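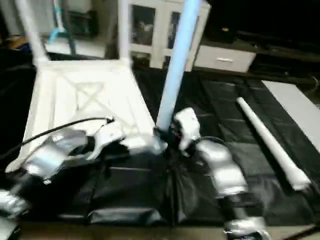
Can I send the staff newsletter to one office without the others getting it?
Use an audience list. Every issue in Zandorness goes to whichever list is picked on the Send tab, and a list can be a single office, a job group, or a handful of people you typed in by hand.

Section 4. Setting up your first issue

Before you start: you need Editor rights. Contributor rights let you write but the Send tab stays gray. Ask your site admin, usually same day.

4.1 Make the list

1. Open People, then Lists, then New.
2. Name it something you'll know in six months. "Zultholm all staff" is good. "Test2 final" is bad.
3. Pick a source. Directory sync is the default.
4. Tick the offices you want. Contractors are off unless you turn them on.
5. Save. Wait for the count to show up next to the name.

Check the count. Our Zultholm list should read 319, full company 1,624. If yours is way off, the sync hasn't finished. Go get a coffee, reload.

Note: people on leave stay on the list. They get the issue on their personal address only if they opted in.

4.2 Set up the template

1. Issues, New issue, From template.
2. Choose Afridi (one column) or Plain. Afridi for anything with a leader message at the top, Plain for short notices.
3. Fill in the sender name. A department name or a real person, either works. Don't leave it as "noreply".
4. Subject line: 50 characters max. The counter turns red but it will still let you send, so look at it.
5. Preview text. Separate box, easy to miss – if it's blank the inbox shows your first line, wich is often "Hello all".
6. Drop in your stories. Lead item first, then dates, then people news.

Caution: pasting straight from a word processor drags the old fonts along. Use Paste plain, then redo your bold and links. 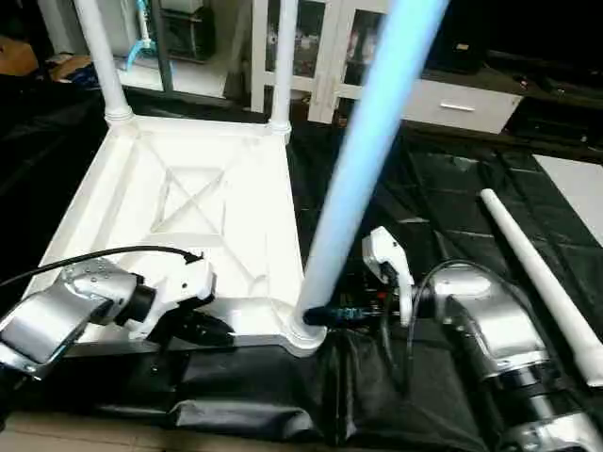
Comment from the Rusden office: we kept the 200 word limit on the leader message for three issues and then gave up, our director's notes just run longer. Is there a way to fold the rest under a link?

Yep. Put the cursor where you want the cut, then Insert, Read more. Everything under it moves to the web page version and the email shows a link. Keep the actual news above the cut. Layoffs, office moves, benefits changes – all of that above, always.

4.3 Get it approved

1. Click Request review. Pick one reviewer for facts and one for tone. Same person is fine on a small team.
2. Set a due time. Noon works well, it leaves an afternoon for fixes.
3. Reviewers comment in the margin. You'll get one email per batch of comments.
4. Resolve each comment or reply to it. Open comments block sending.
5. When both show green, the draft locks.

Need to fix a typo after the lock? Unlock on the Review tab. Approvals drop back to amber and you have to ask agian. Annoying, yes.

Caution: forwarding a draft by email skips the whole review log. Use the share link.

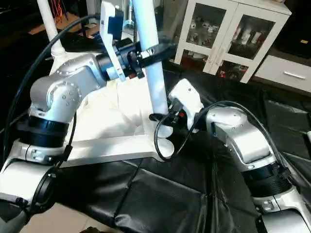 3 min read

4.4 Send it

1. Send tab. Check the list name, then check it again.
2. Send test to yourself. Open it on your phone as well as the desktop.
3. Click every link. Intranet links only open on the company network, mark those "(office network)".
4. Schedule or Send now. Scheduled times use the office time zone of the list, so a 9 a.m. issue lands at 9 a.m. in Rusden and 9 a.m. in Zultholm.
5. Confirm.

There's a two minute hold after Confirm. Cancel is the small link at the top of the page. After that it's gone, no recall.

Replies go to the address in Settings, Reply to. Point it at a shared mailbox and make sure somebody reads it.

Open rates show up the next morning on the Results tab. More on those in Section 5. January issues always run low, don't redesign the whole thing over one month.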